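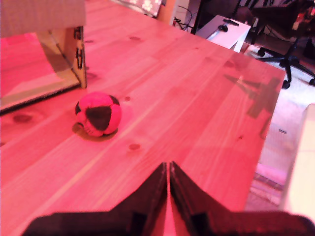

Currency Swings and Small Importers: What Happened to Prices in Zarnbridge
Final report, Applied Economics project

1. Purpose

This project looked at how a sudden drop in a country's currency reaches shop prices. Textbooks say imported goods get more expensive when the home currency falls. We wanted to know how long that takes and whether all of the increase is passed on to the customer.

2. Data

We used price lists from two wholesalers, Burnthorpe and Vidal. Both buy most of their stock abroad and pay in dollars. Burnthorpe sells kitchen and household goods. Vidal sells tools and hardware. Together the lists gave us 331 products that were on sale for the whole period, from March to December. Products that were dropped or replaced partway through were left out, which removed over 300 lines from the Vidal list alone.

The exchange rate was taken as a monthly average. The currency lost 10 percent against the dollar in June and stayed near that level until the end of the period.

3. Method

For each product we worked out the change in price from the May list. We then divided this by the change in the exchange rate to get a pass-through figure. A figure of 1 means the whole currency move showed up in the price. We did this month by month in a spreadsheet, first for each wholesaler and then for both together.

4. Results

Almost nothing moved in June or July. Burnthorpe began raising prices in August, a few product groups at a time. Vidal waited and changed nearly its whole list in October.

By December pass-through was close to complete for Vidal but only about half for Burnthorpe. The cheapest household items moved least. Several were still at their May price — mostly those sold at round numbers.

5. Discussion

The delay fits with what we read about currency contracts. A business that has locked in a rate with its bank does not feel the fall until the contract runs out. Vidal states on its price list that it buys currency forward through Horneck, a payments broker, and its single large change in October may mark the end of one of these contracts. We could not confirm this. Burnthorpe gives no information about hedging.

6. Limits

Two wholesalers are a small sample, and list prices leave out discounts given to regular buyers. Shipping costs also rose in the fall and we did not separate them from the currency effect — the October figures are probably too high for this reason. A longer series, starting at least a year before the drop, would give a better base for comparison.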